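January, late, past ten at night

Long day, good day, and I want to get it all down before I lose the details, because by tomorrow morning I'll only remember that my forearms hurt.

So – the new fingers. We've been going back and forth for weeks over whether to stay with the Godoy fingers or move over to the Pokis ones, and up to now all the talk came from tests at the bench with foam blocks and cups. I've said from the start that foam blocks are too kind. Everything sticks to foam! Today we finally took both sets to the house and tried them on real bathroom stuff, with real corners and a real counter to bump into, and I haven't had this much fun at work since the old wrist camera came off.

Started with the Godoy pair. They close very evenly and I still love the feel of the trigger, with that little bit of give right before the fingers meet. Soap bottle: fine. Toothpaste tube: fine if you take it by the cap end, sloppy if you take it by the middle. A folded washcloth was the surprise. I was sure the texture would drag on the cloth and bunch it up, and it picked up one corner as cleanly as I could have done with my own fingertips. I did it again just to enjoy it.

Then the Pokis. Lighter in the hand, and you notice after the first hour more than in the first minute. They reach around things better, but they flex when you squeeze hard, and the tip that was touching the bottle ends up pointing a few degrees somewhere else. On the bench I'd have called that a fault. In the bathroom I'm less sure, because that same flex saved me when I came down too low on the counter. The Godoy fingers would have given me a nasty knock in the wrist there. I know, because they did, before lunch.

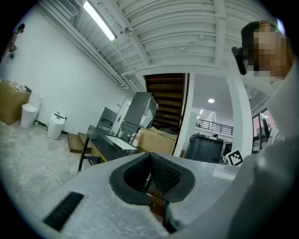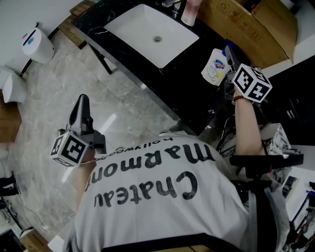 Bathroom tests. First one from the gripper's own camera, second from the overhead view with one in each hand.

Two grippers at once is a whole different job from one. I keep forgetting this. With one, you think about the object. With two, half your head is busy keeping your elbows apart and the other half is wondering where the cable went. I got better through the afternoon, though, and by the end I could hold a bottle in the left and work the cap with the right without stopping to look at either hand. Tiny thing, but I was so pleased.

Tracking next. The marker cubes behaved much better than I expected over black stone, and I'd been worrying about that counter all week. The trouble spot is down low beside the cabinet, where my own body gets between the overhead camera and whichever hand is lower. Wunow lost the left cube there over and over. It comes back fast once I straighten up, but there's a hop in the path when it does, and I don't like the hop. I tried turning my shoulders before reaching down and it helped a lot. Writing that in large letters on the prep sheet: SHOULDERS FIRST.

The camera on the gripper is my favorite thing in the whole setup now. It sees so much! The fingers are right there in the lower half, and behind them you get the room all the way to the stairs and the ceiling lights. I was afraid a lens that wide would make small objects too small to be any use, and for something like a cotton swab that may still be true (didn't try one, must try one). For bottles it's lovely.

The Hiltar controller froze once, on take 2053, right as I had the washcloth perfectly lined up. Of course. Restarted, reloaded, carried on. I think it's still running the 2025 build, so I shouldn't complain until I've updated it. Did complain, a little, to the washcloth.

Where I stand tonight: Godoy for cloth and anything that needs an exact tip, Pokis for reaching into awkward places. I was hoping for one winner and a clean order form, and I don't have it. A mixed pair might be worth a try, stiff on the right and soft on the left. It sounds silly and I can't stop thinking about it.

For tomorrow: update Hiltar. Charge everything tonight (doing it now, up in a second). Cotton swabs. Tape the cable higher up my back so it stops pulling on the left when I stretch. And something warm to eat at noon, not crackers again.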